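Rules for kitchen simulation runs: frequently asked questions

Maintained by Noemí Alvarado, Rekell, Sasville office. Last change: Sat 18 June.

Who must follow these rules?

Everybody who records, replays or reviews runs of the two-arm robot in the simulated kitchens. It does not matter if you do one run or the whole set of 126. Students who come to us for the December term follow the same rules as the staff.

It is only a simulation. Why do we have safety rules?

The runs are used later to prepare work with the real robot in the Rivera lab. If an operator learns to push the elbow through a cabinet on the screen, he or she will do it again in the lab. So we treat every contact with a wall, a window or a cabinet as a real contact, and we write it in the log.

Which speed limit is valid?

The limit that is written in the task sheet. If the sheet gives none, use the slow profile. Please do not change the profile in the middle of a run — stop, save, and begin a new one.

What must I check before I start?

Check that both grippers answer to your commands, that the task sheet has the same version number as the kitchen, and that the log is open. In Hernis the log does not open by itself. This was asked many times.

May I move both arms at the same time?

Yes, if the task needs it. If only one arm has work to do, park the other one with its gripper open and empty, and keep it away from the objects. A parked arm should not be closer to a wall than the task sheet permits.

How should I carry a small object over the counter?

Lift it first, then travel. Choose the free part of the counter for the travel and go near the other objects only when you are ready to put yours down. Bottles and flasks with a narrow neck fall easily in the physics of Hernis, so come to them slowly. Look at both arms before each move, also at the one you are not using.
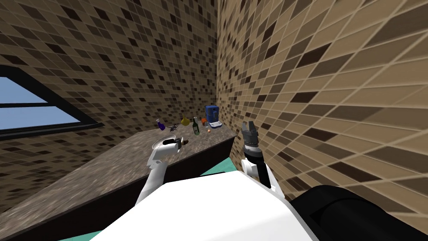 What do I do if I drop something?

Open the gripper, move the arm up and mark the run as "dropped". Do not try to pick up the object again in the same run. After 3 dropped runs on one task, take a break of 5 minutes and ask a colleague to watch the next one.

Can I delete a bad run?

No. Bad runs are kept and marked. Only Svatopluk Ďurica can remove a file, and he needs the run number and one sentence with the reason.

Who reviews my runs?

2 reviewers, and neither of them may be the operator. If they do not agree, the run stays open until the next review meeting.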